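Keir Kerr
October 28, 2020

Thread on household contents in wills, England and Wales only. Most of the trouble I see is over things worth less than the solicitor's letter about them. 1/

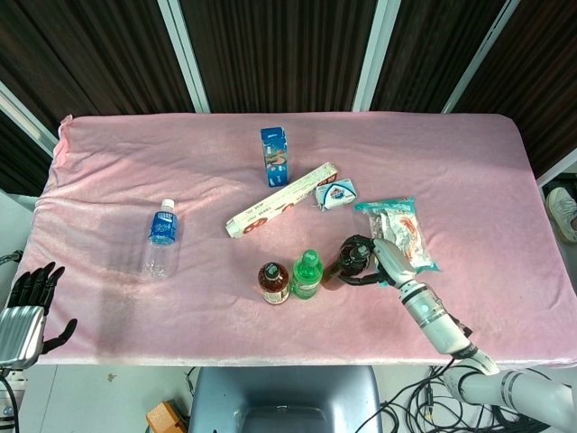

Small boxes on a pink cloth.

"Personal chattels" has a statutory meaning. Section 55(1)(x) of the Administration of Estates Act 1925, as amended in 2014: tangible movable property, other than money or securities for money, property used solely or mainly for business purposes, and property held solely as an investment. 2/

The amended wording applies to deaths on or after 1 October 2014 under intestacy. If a will made before that date refers to section 55(1)(x), the old list applies unless the will shows otherwise. The old list mentions carriages, horses, linen, china and wines. Check the date of the will first. 3/

A car used for the school run is a chattel. A van used mainly for the deceased's plastering work is outside the definition. Mixed use is decided on the facts, so keep the mileage log if there is one. 4/

Now the letter of wishes. A will can leave all chattels to the executors and ask them to follow any note left with it. In the usual form the note is not binding. It can be changed without witnesses. It should not be stapled to the will. 5/

On stapling: staple holes in an original will lead the Probate Registry to ask whether a page has gone missing. You then need a statement explaining the marks. Same for paper clips that leave rust or a dent. 6/

If you want a gift to be binding, put it in the will and describe the item so a stranger could pick it out. "My ring to Irén" fails in practice when there are six rings. "My gold ring engraved Szilágyi inside the band, to my niece Irén Farkas" does not. 7/

A specific gift fails if the item is not in the estate at death. This is ademption. Sold, lost or given away in life, the result is the same: the beneficiary gets nothing in its place unless the will says so. 8/

Worked case, details changed. Testator leaves "my Plokham clock" to Csaba Takács. Clock sold in May, 17 months before death, for £549. Money paid into a current account. Csaba has no claim on the £549. It falls into residue. 9/

Variation on that. Clock sold after death by an executor who had not read the clause. The gift has not adeemed. Csaba has a claim, and the executor may be personally liable for the loss. 10/

Valuation. For inheritance tax it is open market value at the date of death, section 160 IHTA 1984. Insurance replacement value is usually the wrong number and nearly always too high. 11/

Ordinary contents can go in as one total with a short note of how you reached it. Use a professional valuer for anything individually worth more than £1,500. Keep the working papers. 12/

Delivery costs. Unless the will says otherwise, the cost of packing and sending a specific gift generally falls on the person receiving it. I had a £40 lamp go to Galway at three times its value. One line in the will deals with this. 13/

Asked by Mitra Mahmoudi: can the family start sharing things out before the grant? An executor's authority comes from the will, so technically yes. I would still hold back anything valuable until the debts are known. An administrator on intestacy has no such authority until the grant is issued. 14/

Asked by Catríona Ó Ceallaigh: two children want the same item and the will says "as they shall agree". Draft a fallback — alternate picks, order drawn by lot, executors' decision final if no agreement within six months. Without one you may be stuck. 15/

Digital items are a separate matter. A phone is a chattel. The account behind it is a contract with the provider and may end at death. I'll do those in another thread, along with pets, which are chattels too. 16/16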